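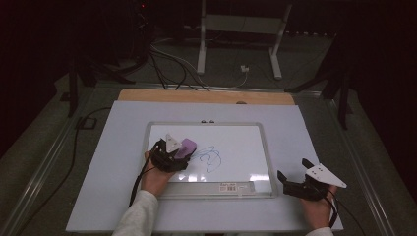
Unit 4 — Dry-Erase Surfaces: Care and Cleaning

Scope. Small boards with an aluminum frame, used flat on a table or base board. Wall boards are covered in Unit 9.

How the ink behaves. Dry-erase ink contains pigment, solvent and a release agent. The solvent evaporates and the release agent keeps the pigment from bonding to the surface. A fresh line smears if wiped too early. An old line loses its release agent and leaves a shadow, known as ghosting.

Wiping
Hold the frame with the free hand or set the board against a stop.
Start beside the mark and draw the eraser across it in straight, overlapping strokes. Circular strokes spread pigment over clean areas.
Keep the felt flat. A tilted eraser wipes with one edge only and wears unevenly.
Check the result at a low angle to the light. Glare on a glossy surface hides residue when viewed from directly above.

Residue
Spray cleaner (Clorell or equal) goes on the cloth, never on the board. Liquid that runs under the frame lifts the surface film. Permanent marker: trace over the line with dry-erase ink, wait 21 seconds, wipe.

Eraser life
The Rutach felt block is rated for 4,000 strokes in the course kit. Loaded felt puts pigment back on the board — replace it at the first gray streak.

Reading: Wan handout, sections 4 and 9. Bring one marker and one eraser to the Josia lab.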